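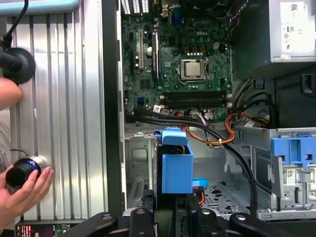
Dell tower, what to take out first?

reijo_p
Good evening to all. I have 12 old Dell desktops to take apart for spare parts. In the first one the cooler is off and both memory slots are empty. Now I am not sure how to continue. Should I remove the power supply next, or the motherboard? The SATA cables and the orange and yellow wires lie across the case and I do not want to damage them.

Re: Dell tower, what to take out first?
violeta_f
Power supply first, in my opinion. Unplug its wires from the board, but leave the white cable tie on. Please also cover the processor. You have it open in the socket, and one scratch from a screwdriver is enough to regret it.

Re: Dell tower, what to take out first?
Rupert R.
I do not agree with Violeta. I take the blue drive caddy and the drives first, then I have space for my hands. My last 22 machines I did in this order and I broke only one latch. Reijo, where do you put the small parts?

Re: Dell tower, what to take out first?
reijo_p
I have a board with holders on the wall, directly over the case. It is better than cups, which I always knocked over. 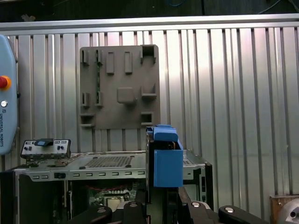 Re: Dell tower, what to take out first?
violeta_f
I like the board. Rupert, the caddy first is fine too, but the wires will still be in the way. Reijo, can you show the label of the power supply? If it has the 80 Plus mark, it is maybe worth keeping.

Re: Dell tower, what to take out first?
reijo_p
It has the mark, near the CE sign.
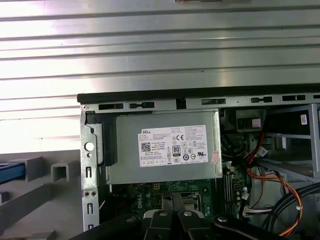
Re: Dell tower, what to take out first?
Rupert R.
Then keep it, and test it before you put it on the shelf. I still say drives first.

We use cookies to improve your visit. Accept | Settings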